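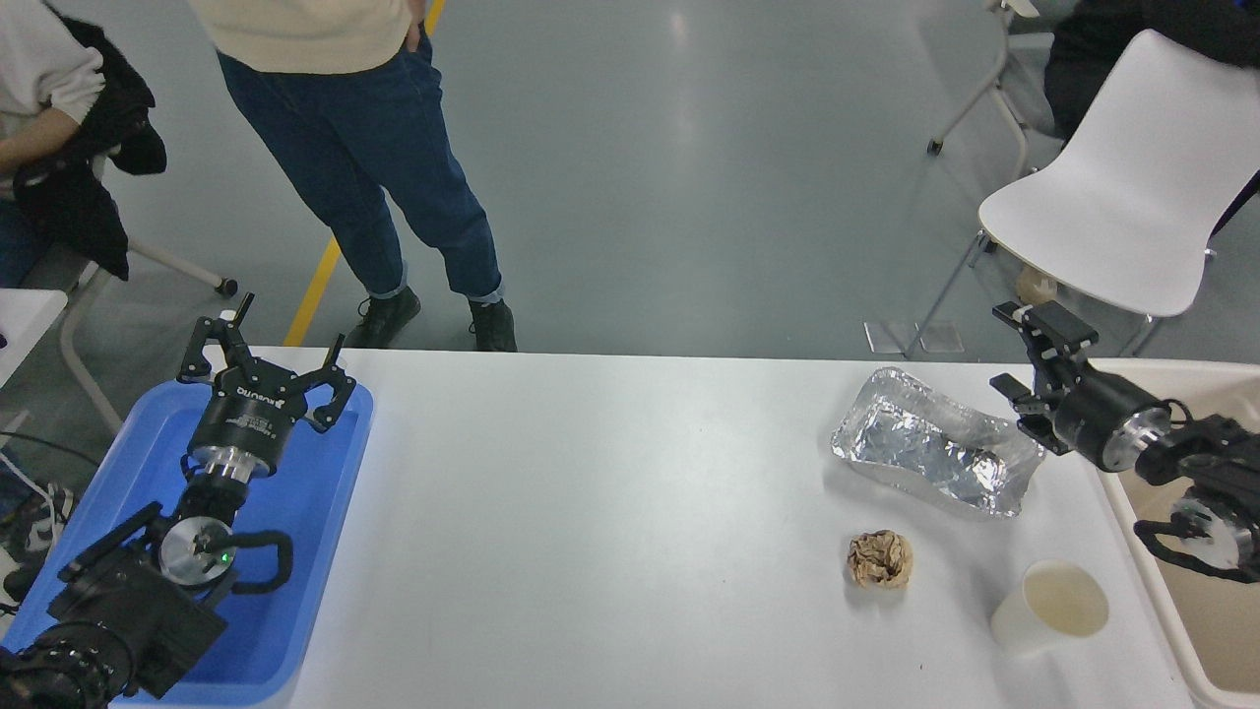 Moedor de café manual Duno
149 € com IVA, portes à parte
Disponível em preto e em cinzento

Eu tinha desistido dos moedores manuais. Tive um, daqueles baratinhos, que escorregava da mão e deixava metade do café em pó e a outra metade em pedregulhos (a minha prensa francesa ainda se queixa). Depois a Retno Hidayat trouxe o Duno para a loja, moeu uma dose para filtro enquanto falávamos de outra coisa qualquer, e eu fiquei a olhar para o copo do café moído feito parvo. Encomendei uma caixa deles no mesmo dia!

O que mais gosto nele é o ajuste, que fica do lado de fora, num anel por baixo da manivela - não é preciso desmontar nada para passar do filtro para a moka. Cada clique sente-se bem no dedo. Eu uso o 7 para a moka e vou subindo a partir daí, mas isso depende muito do café. Com o Urrego, que é o nosso lote mais claro, tenho de fechar um bocadinho mais e a manivela fica mais pesada, já aviso. Com o Jarach, de torra média, é um passeio.

Para expresso serve? Serve, mas cansa. Se tiram três expressos de seguida todas as manhãs, comprem um elétrico e poupem o ombro.

Características
Peso: 409 g
Mós: cónicas, em aço
Corpo: alumínio, com banda de borracha amovível
Manivela: dobrável, com pega em faia
Na caixa: moedor, escovinha, saco de algodão
Garantia: 3 anos

Limpeza: escova e pano seco, mais nada. Por favor não o metam debaixo da torneira, que já me chegou cá um com as mós cheias de ferrugem e foi um desgosto. De vez em quando abro o meu, tiro a mó de dentro, escovo tudo e volto a montar. As instruções vêm com desenhos e são bastante claras, menos a parte da anilha: a face lisa fica virada para cima.

A banda de borracha vende-se à parte, caso percam a vossa. A pega de faia também, mas só a partir de outubro é que passámos a ter stock certo.

Quem quiser experimentar antes de comprar pode passar pela Flovau e pedir ao Herman Nugroho, que tem sempre um aberto ao balcão. Tragam o vosso próprio café, se preferirem - até nos dá jeito para acertar o clique convosco. As encomendas feitas até ao meio-dia saem no próprio dia útil.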